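# Rendo arm build: frequently asked questions

Last revised Aug 26, 2025. Applies to the bench arm in the Drirside shared workshop and to home copies built from the same files.

### What do I need before I start?

The printed parts, six servos, the controller board, a fused supply, and a computer that can run the simulator. Print the shoulder bracket first. It takes 18 hours on the workshop printer, and everything else bolts to it.

### Can I print the gripper fingers in PLA?

Yes, for testing. PLA fingers creep if the gripper is left clamped on a part overnight. Use PETG for anything permanent.

### Why does the arm twitch at power-up?

The servos receive power before the controller sends a position. Hold the enable line low until the board has booted. On revision 2 boards this is jumper J4. On revision 1 you need to add a pull-down resistor yourself.

### Which control software is supported?

Mulelo, the small control package in the project folder. It sends joint targets at 50 Hz over USB. Other packages may work, but we don't answer questions on them.

### How do I calibrate the wrist?

1. Remove the fingers.
2. Run the homing routine and wait for the joint to stop.
3. Set the wrist to zero and refit the horn on the nearest spline.
4. Enter the remaining offset in the joint file.

An offset larger than one spline tooth means the horn is on wrong. Don't correct it in software.

### The simulated arm reaches the block but the real one stops short. Why?

Usually the table height. The default joint file assumes a base plate 212 mm below the work surface, and most home benches differ. Measure yours and change the value in both places, the simulator and Mulelo.

### Does the Sjöberg clamp fit the base plate?

The small one does. The large one fouls the cable exit unless you rotate the plate a quarter turn.

### How many grasp trials should I run before wiring up the hardware?

We ran 2,127 in simulation for the current joint file. You can use far fewer if your dimensions match ours.

### What should the wrist camera view look like in simulation?

The camera is fixed to the gripper body, so its position and tilt come from the mount entry in the joint file. Load the block test and open the arm to its wide setting before comparing. Both fingertips should reach into view from the bottom, leaning toward each other, with the dark tiled tabletop and the red wooden block beyond them. The tile grid is useful for checking tilt, as its light grout lines converge with distance. If the fingers are missing from your view, check the sign of the camera pitch value first, then the units.

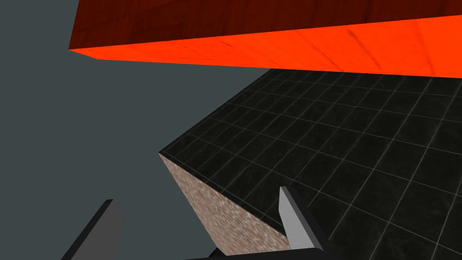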